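**Automation and Work, Unit 11: demonstration work and the jobs around it**
Handout, revised July 19, 2023

Read before the seminar. Bring the task sheet from Unit 10.

## 1. Background to the case

Clordale runs a building services contract covering offices, corridors and plant rooms. In January it began a trial with Broltico, which supplies the control software for mobile service robots. The robots are meant to take over evening rounds: opening doors, checking that rooms are clear, moving small items. The software learns from recorded demonstrations made by people with hand-held grippers.

Staff on the rounds were asked to make the recordings. 16 agreed, 12 of them from the evening shift.

## 2. What changed in the job

- **Task content.** A round used to be one continuous job. For recording it is split into short actions, each with a fixed start and end. A lever handle is one action; pushing the door is another.
- **Pace.** The operator moves more slowly than normal and repeats the same action, up to 24 times per session.
- **Grip.** The fingers of the tool do the holding. Habits such as opening a door with an elbow are ruled out, as the robot has no equivalent.
- **Supervision.** Rounds were checked by result (door locked, room clear). Recordings are checked by movement. Several operators objected to this more than to the repetition.

## 3. Skill and ownership

Boateng's term *residual round* covers the work left once the routine actions are automated: jammed locks, alarms, people who should not be there. The residual round is shorter but harder, and pay grades at Clordale do not yet reflect it.

A second question is who owns the demonstration. The Zundetti agreement, used here for comparison, treats recordings as paid work but gives the operator no say in later use. Clordale's terms are silent on the point -- note this for question 2.

## 4. Load on the operator

Record wrist angle, reach and standing time separately. Do not merge them into one score. Door hardware is a useful test item: the lever has to be approached at an angle, and both hands may be occupied.

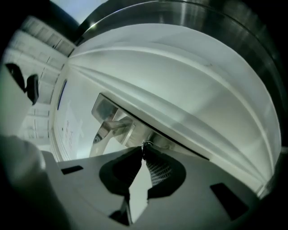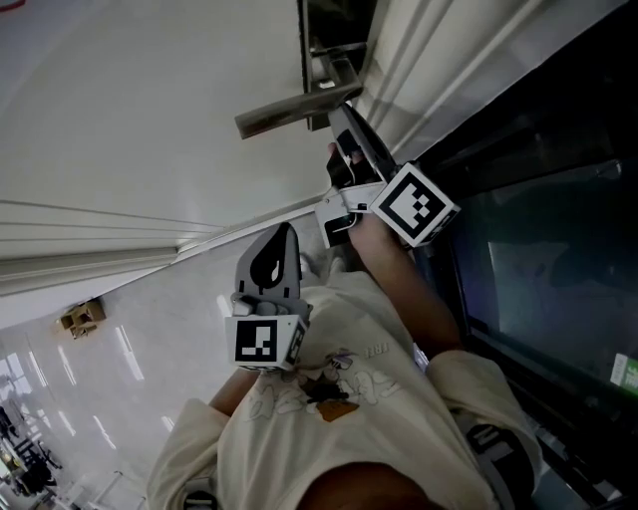 *Fig. 1 (first): hand-held gripper, finger pads. Fig. 2 (second): operator with two grippers at a lever door handle.*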